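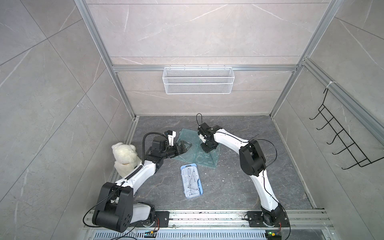
Pencil cases: see-through or not?

marblehead_moe
Back to school shopping and I'm down to two. The Plositz is a transparent case in a teal green. The Lebrun is plain canvas. My kid wants the clear one so she can see her triangle without opening it. I say a ruler is not something you need to keep an eye on.

tinlid
Clear, every time. I keep drafting tools in a light blue box with a clear lid and I can tell at a glance whether the triangle is in there. With canvas you find out in geometry.

grumbleweed5
Clear cases look great until the first pencil leak. After that you own a small window onto graphite. I had a Sendard for 2 months and it looked like a chimney by April.

tinlid
You can wash them, you know.

grumbleweed5
I can also wash my car.

Apolline Maillard
I teach drafting and have opinions. Big triangles are the problem, whatever the case is made of. The corners chew through canvas, and in a soft clear case they poke at the seams. Put the triangle in flat, long side down, pencils on top. A hard box with a lid is better still, if she has room in her bag for it.

marblehead_moe
She has room. She is currently using it for a teddy bear.

tinlid
Keep the bear, lose the canvas.

grumbleweed5
Hang the bear in a wire basket over the desk. Ours lives in one and the desk has never been tidier, meaning I can see part of it.

hexnut_2727
Disagree with all of you. Cokach roll-up, one pocket per tool, nothing rattles.

Apolline Maillard
Where does the triangle go in a roll-up?

hexnut_2727
In my other bag - I never said it was perfect.

marblehead_moe
Ordered the teal one. She has asked if it comes in bear size.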